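### 3.2 The room, and what people did with it

I should say something about the space itself, as so much of what we found hangs on it. Our study of shared workrooms took in 12 rooms, and I spent longer in the Jistolen room than in any of the others (partly, I admit, because I liked it). It is a big open room under a white ceiling of ribbed metal, with white beams running across, one red brick wall and windows at the far end. A tall white shelving unit stands against the brick, and that unit turned out to matter a great deal more than I had planned for when I drew up the first version of the diary sheet.
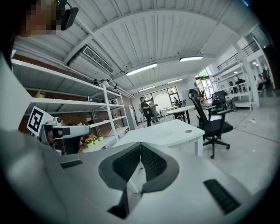
**Figure 4.** The Jistolen room. (a) Shelving along the brick wall, with pots of yellow flowers on the lowest shelf; white desk and mesh-backed chair in the middle of the room.

People's ideas of "their" part of a room very seldom matched the desk plan. Kyung-hwa Ra had a desk on paper, yet in her diary she wrote of "my end of the shelves" on nearly every page – and when I asked her to mark her own area on a blank plan she shaded the shelves first and only then went back to do the desk! Gun-woo Wi did much the same thing. Deok-su Chae shaded nothing at all and handed the sheet back, and I have kept his blank plan in the count, as leaving it out would have made the whole thing look tidier than it was.

We ended up with 2822 diary entries across all the rooms, and 225 of them mention shelves in one way or another. A fair few are grumbles (a box left on somebody else's stretch, a mug that stayed over the weekend). Others are quite fond. Plants came up often in these, and usually as a kind of border: you could put your things up to the pot and no further. I had a code for "plants" from the start, but it sat under decoration, and Ye-rin Geum, who did the second round of coding, moved it to boundaries after her first afternoon with the diaries. I argued with her for a while and then gave in. She was right.

Light was the other thing people kept coming back to. I had expected the windows to win easily, and in the smaller rooms they did. In the larger ones the talk was all of the tubes overhead: who sat under which, whether they came on too early, and whose turn it was to ask for them to be switched off on a bright day. 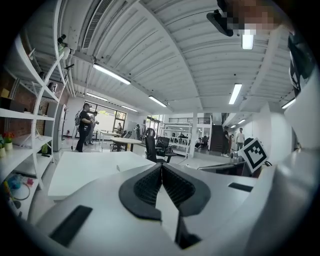 **Figure 4 (continued).** (b) Ceiling with fluorescent tubes and a long slatted air vent; white shelving against the brick wall, left.

Seven people in the diary group told me they had picked a place to sit by the ceiling, which is a lovely answer and one my questionnaire had no box for. Gun-woo Joo put it best in his interview: "I don't look at the desk, I look up first." He meant the vents as much as the lights – he feels the cold, and he had once moved his chair by an arm's length to get out of a draught and then stayed in the new spot until spring.

I have treated light and air together in the analysis that follows, under the plain heading "overhead". They could be split, and in the Zelano rooms, where the heating is all at floor level, they probably should be. The shelves and the plants go into Section 3.3 with the other boundary items, along with the coat hooks, which I still don't quite know what to do with.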